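Kerier Room Hire: Frequently Asked Questions

How do I book the Pelwood Room?
Use the form on our website. Phoning also works, in the sense that the phone will ring.

What does it cost?
Community groups pay the lower rate. You are a community group if you'd be embarrassed to send us an invoice.
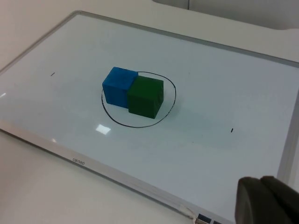
Minimum hire is 2 hours, including the bit where everyone says goodbye in the doorway.

Can we bring food?
Yes, but please take it home again. The fridge is a fridge, and has no ambitions as a museum. 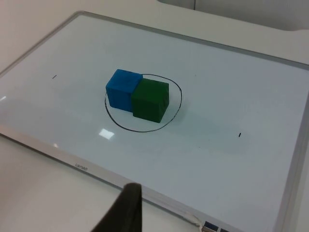 Fish goes in the outside bin. We had a July we'd prefer not to repeat.

Is there parking?
There are four spaces behind the Clandar Centre. They are all taken. Try Kushnir Street, which is free after six and uphill in both directions. 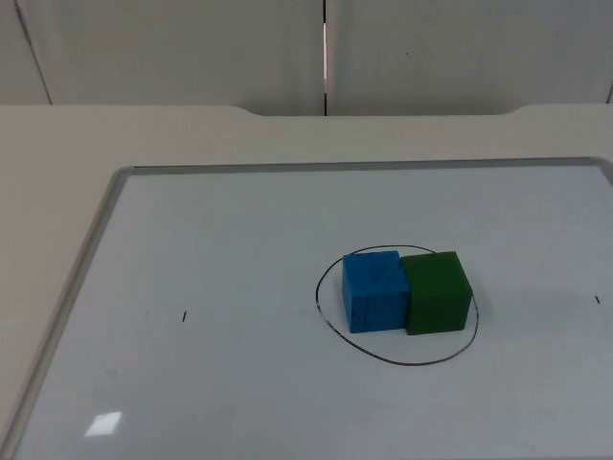 Bikes can come inside if they're clean.

Can we move the furniture?
Move whatever you like, then put it back to match the plan by the door.

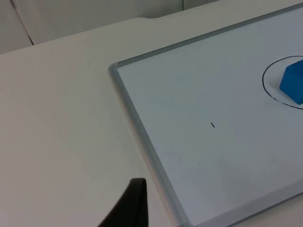
Lift the tables, please. Dragging them annoys the yoga class downstairs, who are meant to be calm.

What if we cancel?
Full refund with a fortnight's notice. After that, you get our sympathy.

Last updated December 4, 2025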